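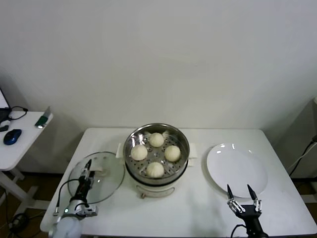 Ildikó Kovács wants to know why I bother with an electric steamer when a bamboo basket over a saucepan does the same job for next to nothing. She left that under my last bun post, and she's not wrong! I used bamboo for years. I also scorched two baskets and boiled a saucepan dry during a phone call, so I am maybe not the person bamboo was made for.

So, buns. I've been on a bun kick since before the holidays and it shows no sign of letting up. The flour is the plain stuff from Szekeres, the little grocery on the corner in Pondunside, and I've tried fancier low-protein flour and gone right back. Warm water, yeast, a spoonful of sugar, a little oil. I knead by hand while a podcast plays, and when the podcast gets good I over-knead, and the buns come out a bit chewy, and I eat them anyway.

The pleating is where I'm still hopeless. You're supposed to turn the bun with one hand and pinch with the other, and somewhere near the end I lose track of which hand is doing what (my aunt can do it while arguing). My trick, if it counts as one, is to roll the circle thinner at the edge and leave a fat middle, so all that gathered dough on top doesn't turn into a hard little knob. Then they rest under a dish towel until they feel light when you pick one up. Please don't skip this. I skipped it in a hurry once and made paperweights.

Then into the steamer, with room between them because they puff up more than you think. I start mine from cold water, lid on, and once it's properly going I give them 12 minutes if they're small and a few more if they're stuffed.
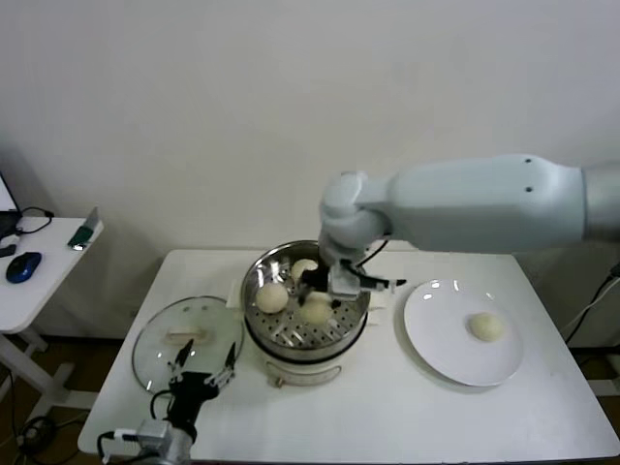 After that comes the waiting, and I'm terrible at waiting. Turn the heat off and leave the lid alone for 3 minutes before you even think about peeking. If you yank it off right away, the tops can wrinkle and sink, and then you've got a plate of tiny deflated balloons. They taste fine! They just look sad. When you do lift the lid, tip it away from the buns so the drips go down the side.

A few people asked what I put under them. Parchment squares, mostly, or a cabbage leaf if there's a cabbage around. A light wipe of oil on the metal works too, but then you have to remember to do it.
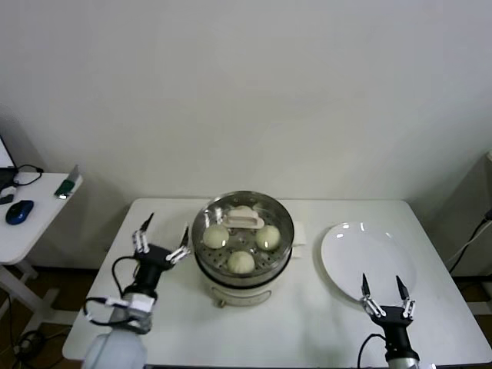 Serving is the part I've gotten fussier about. I used to pile everything in a big bowl with a napkin over it, and the ones at the bottom always went soggy. Now I get a plate out next to the steamer before I go anywhere near the buns, a plain round white one with nothing on it, and move them over as people want them. The rest can sit in the basket a little longer. Dipping sauce goes in whatever cup is clean, soy and black vinegar and too much chili oil.

Leftovers freeze beautifully, by the way. Let them cool all the way, bag them up, and steam them again straight from the freezer. I want to try a pumpkin dough in February if I can get the color right, and Ildikó, I promise I'll give bamboo one more chance before then.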